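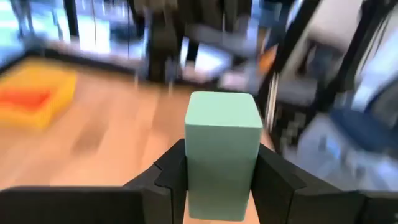 Gravar e transcrever debates da televisão em casa

Quem acompanha política externa pela TV sabe que as entrevistas somem da programação e as transcrições oficiais demoram. Dá para fazer a sua na mesa da cozinha, com um gravador simples e um pouco de método.

O áudio

Ligue o gravador na saída de fone da televisão. Com o microfone no ar entram a geladeira, o cachorro e a rua. Uso um Skotton antigo, com volume de entrada em 50. Se a televisão não tiver essa saída, encoste o gravador no alto-falante e desligue o ventilador.

Comece a gravar 5 minutos antes. Os noticiários da noite nem sempre respeitam o horário, e a apresentação dos convidados costuma trazer os cargos deles.

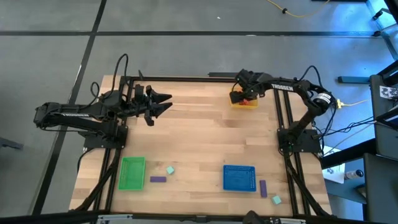
A transcrição

Faça a primeira passada sem parar muito. Palavra que não deu para entender vira [inaudível] com o tempo ao lado, e o nome de quem fala vai em maiúsculas no começo da linha. No Rino, que é o editor que uso, baixo a velocidade para 68% quando dois convidados falam juntos.

Só corrija nomes de países, ministros e tratados na segunda passada, com o site do governo ou um jornal aberto ao lado. Quando a fala é traduzida ao vivo, anote "tradução simultânea" – o intérprete resume, e a frase não serve como citação literal.

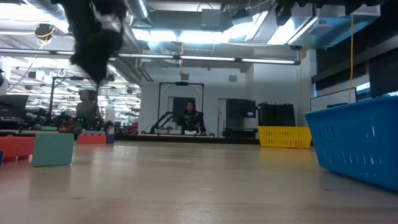 O mesmo vale para trechos lidos pelo apresentador. Se ele lê um comunicado, procure o texto original e copie de lá, entre aspas.

Como guardar

Salve o áudio e o texto com o mesmo nome: programa, mês, assunto. Já passei de 300 arquivos e ainda acho o que procuro. Na primeira linha escreva "versão não revisada" e só apague depois de ouvir tudo outra vez.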